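Frequently Asked Questions about the Porulari Reading Evenings

What are the reading evenings all about?

We read old stories together, mostly the legends and chronicles of the early medieval church, and then we talk about them for as long as people care to stay. This season we are working through the Lalen Chronicle, a wonderful, rambling account of how a small river kingdom took up Christianity (and put it down again, and took it up once more!). Zanele Msimang leads the discussion and chose the passages.

Do I need to know any history before I come?

Not a bit. Some of our most faithful readers came in thinking a chronicle was a kind of newspaper, and they have had a fine time. If you like to prepare, the Kravchuk translation has a friendly introduction and a good map.

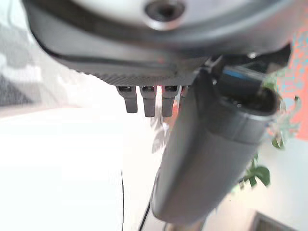
Is the chronicle true?

It depends on which page you have open, and we spend many happy hours on exactly that. The monks who wrote it down lived long after the first baptisms and had their own reasons for telling things as they did. Take the iron gate of King Dutier, which the chronicler says was made with "teeth beneath its brow." Readers always ask what that might have looked like, and I'd say four short dark gray tabs hanging side by side from the edge of a ridged plate are near enough to my own idea of it, only much, much bigger. Whether there ever was such a gate is another matter, and you are welcome to argue either side.

How long is the book?

The full text runs to 3082 lines, but please don't let that scare you off. We read 100 lines or so in an evening, skip the long lists of bishops, and stop for tea in between.

Can I bring my children?

Older children are very welcome. There are two battles in the May readings that are rather grim, so you may want to look those over first.

Do I have to be a churchgoer?

No, come as you are. We have believers, doubters and people who simply love a good saga, and there's room on the benches for all of them.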